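Pre-purchase checklist for the gripper cell, with my comments
Claswood shop, Odera line. Walked through 5th May.

I do one of these before we ask for money, mostly so I can't fool myself later. Each item gets OK, FIX or ASK, and then I ramble.

1. Floor space marked out - OK
Taped it on Sunday when the line was quiet. The cell fits with the guard doors swung open, though you do lose the spot where everybody parks the pallet jack. I want that jack moved for good before anything gets delivered.

2. Power at the cell - FIX
The outlet is there but it shares a breaker with the shrink wrapper (yes, still!). We need a separate circuit. I put $200 in the budget for parts and I'm pretty sure that's light, so please don't hold me to it.

3. Air supply - OK
Not needed if we stay with the electric gripper. If anyone starts talking about suction cups again, this line goes back to ASK and so does the compressor.

4. Gripper opening checked against our parts - ASK
We've been doing this one in simulation, which costs nothing but my evenings. The two-finger model opens wide enough for the parts we run most. What I can't tell yet is how it does on anything with a round end. 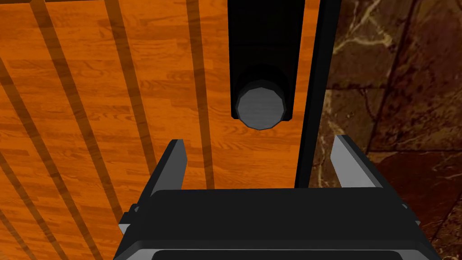 My worry is clearance more than grip. A part can fit nicely between the fingers and you can still bump the gripper body into something next to it, and a bent finger is a real bill. So I want Lekuden to quote spare fingers as their own line, 3 sets, and I want to know how long they take to ship.

5. Surfaces in the model match the real ones - FIX
They don't. Pretty wood and marble are fine for playing around, but our bench is scuffed steel and it throws glare all over the place. Before we pay for the camera option, somebody has to try it under our lights.

6. Emergency stop reachable from both sides - FIX
One button comes in the base price and we need two. Noker lists the second as an add-on. Add it now, please - I don't want to be begging for it after the install.

7. Guarding and door switches - ASK
Both quotes say "guarding included" and neither says how tall. I've asked twice since April. No score until I get a drawing.

8. Training - OK
10 hours, on site, in the Lekuden quote. Noker charges by the day plus travel, so compare them with that added in.

9. Money - ASK
The gap between the two quotes is $3,392 once I add the second stop button and the training. That's less than I expected, and it could flip depending on the spare fingers. Freight is missing from both.

Still open before I sign off: items 2, 4, 5, 6, 7 and 9. Item 7 stops the order all by itself. The rest we can work on while we wait for the new quotes, starting with the breaker.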